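The Long Way to a Clean Counter

On the slow pleasures of making your own kitchen soap, and the town that still argues over the recipe

My grandmother kept two bars of soap by her kitchen sink, one for hands and one for everything else, and heaven help the child who mixed them up. I hadn't thought about those bars in years until I found myself in Gakdale last October, standing in a drafty former creamery while a tall man in rubber boots stirred a pot of olive oil and lye and told me, very kindly, that I was in his light.

The man was Gøran Haugland, and he has been making soap for the better part of his life. He learned it from an aunt in Buvham, a village up the road that once had a soap boiler on nearly every street (or so the people in Buvham will tell you, and the people in Gakdale will roll their eyes). He now turns out 80 bars in a batch, cuts them with a wire strung across an old window sash, and lays them on racks in the back room, where they sit for weeks and weeks while he does his best to leave them alone.

"The leaving alone is the hard part," he told me. "You want to pick them up. You want to smell them. My aunt used to slap my hand."
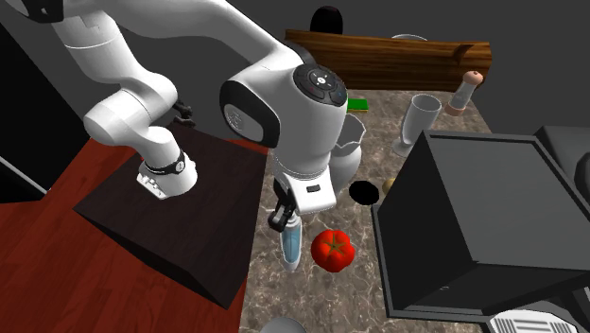 Soap was kitchen work long before it was something you bought for a present. Families saved their drippings in a crock by the stove, leached their lye out of wood ash, and boiled the two together in the yard in the fall, on a day when the wind was blowing toward somebody else's house. What came out was soft and brown and strong enough to take the finish off a chair. Then came the hard white bars, then flakes in a box, and then the bottles, and I'm as fond of a bottle as anyone. A slender one in light blue and white, gripped upright over a countertop, looks to my eye like everything the crock in the yard was not: light, tidy, easy to get hold of. I can't say my grandmother would have trusted it. She liked a thing you could bang against the side of the sink.

Haugland doesn't hold a grudge against bottles either. He sells his bars at the Saturday-style market that Gakdale puts up in the old bus lot all summer long, right next to a woman with the best peaches I've eaten in my life, and he told me that half his customers use his soap for their hands and something from the store for their pans. He thinks that's perfectly sensible. What he'd like is for people to try one batch for themselves, just once, so they know what's in it.

The recipe is where the arguing starts. In Buvham they use tallow, and plenty of it. In Gakdale the old families swear by olive oil with a bit of coconut for the lather, and there's a third group, mostly newcomers, who follow a book called Jalo that was written by a schoolteacher and has been out of print so long that people pass around photocopies of photocopies. My own copy is missing the page on rosemary. I've asked three different people for it and been given three different pages.
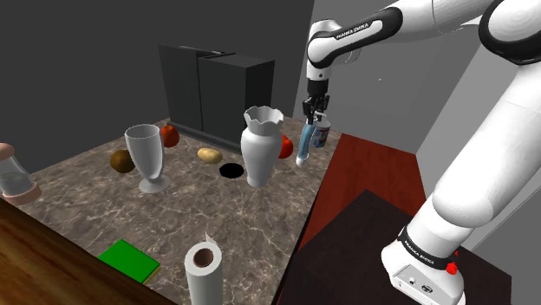
Haugland takes something from all of them. He starts with olive oil, adds a spoonful of tallow for hardness, and stirs by hand until the mixture leaves a trail on its own surface, like thin pudding. Soapmakers call this trace, and you can wait a long time for it. We talked about his knees, my sister's wedding, and a restaurant called Intarasuk over in the next county where he eats every year on his birthday and always orders the same soup. Then he lifted the spoon, and there it was, a little ribbon that held its shape before it sank.

He pours into wooden molds lined with paper, covers them with wool blankets that have seen better days, and goes home to supper. I went home too, with a bar from an earlier batch wrapped in newspaper on the passenger seat, and the car smelled of bay leaf all the way down the valley.

If you'd like to try it, find a class first. Lye is serious stuff, and it needs goggles, long gloves, an open window and no pets underfoot. Haugland teaches in the creamery through the cold months and keeps the groups small. Bring an apron and a lunch, and wear shoes you don't love.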